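Rolling towels vs folding them, who's converted?
Home & Laundry > Linen cupboard

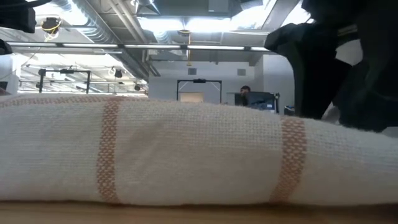 prikis_mum
Posted 6/1/19

I've folded towels in thirds my whole life because that's how Mum did it, and our linen cupboard at the new place is driving me up the wall. The shelves are really shallow and everything hangs over the front. So I've been having a go at making them long and low instead, like the white one with the two orangey-tan checked bands, and I quite like it! The bands look smart running over the top, and it's a nubbly basket sort of weave so it doesn't want to lie dead flat anyway. Mine still bulge a bit in the middle though. Is there a trick to it, or do I just live with the bulge? And do the rest of you roll or fold?

Younes Mahrous
Roller here, have been since we moved into the unit. Fold in half lengthways first, smooth it out with your forearm, then roll from the end without the tag. The bulge comes from starting too loose. First couple of turns need to be tight as, after that you can relax.

pumton_pete
Sorry but I'm going to be the grump. Rolled towels look lovely in a day spa and they're a pain in a house with kids. Somebody pulls one from the bottom and the whole lot comes down on the bathroom floor. We lasted 10 days. Folded in thirds, fold facing out, done.

Younes Mahrous
Pete, stand them in a basket! You don't stack them like firewood.

pumton_pete
Then I've got a basket taking up floor. Where's the basket go, mate? Our bathroom is the size of a wardrobe.

linenlover_8
Depends on the towel, I reckon. Terry rolls fine. Woven ones with a bit of texture, like in the first post, I find they're better folded long and then tucked under, more of a bolster shape. They dry quicker than terry too so I've swapped nearly all of ours over. Only thing is they pick up pulls. I can see a few stray fibres along the top of that one, prikis_mum. Snip them, don't tug. I tugged one once and ended up with a ladder right across a bath sheet (the good one, of course).

prikis_mum
Ooh thanks, will get the nail scissors out. Does the colour in your stripes run at all? I've been scared to do them on hot.

linenlover_8
Mine haven't, but I stick to a cool wash and no softener. Softener makes them feel greasy after a while and they stop soaking anything up. Half a cup of white vinegar in the rinse if they've gone stiff.

Oğuzhan Bozkurt
I'd disagree on vinegar every time, it's hard on the rubber seal. We had to replace ours in April and the repair bloke asked straight away if we'd been using it. Once in a blue moon, sure.
On the folding, I do 4 for the guest room this way and leave the rest flat. Guests get the fancy ones, family gets whatever's on top.

linenlover_8
Fair enough about the seal, I've got a top loader so I'd never thought of it.

pumton_pete
See, Oğuzhan's got it right. Fancy ones for visitors. I could cop that.

prikis_mum
Had another go tonight with the tight start and it's much better, ta Younes. Still a little hump in the middle but the cupboard door shuts, and that's all I was after. Pete, the kids' ones are staying in thirds, so you can have that win. Next job is the fitted sheets and I'm already cranky about it.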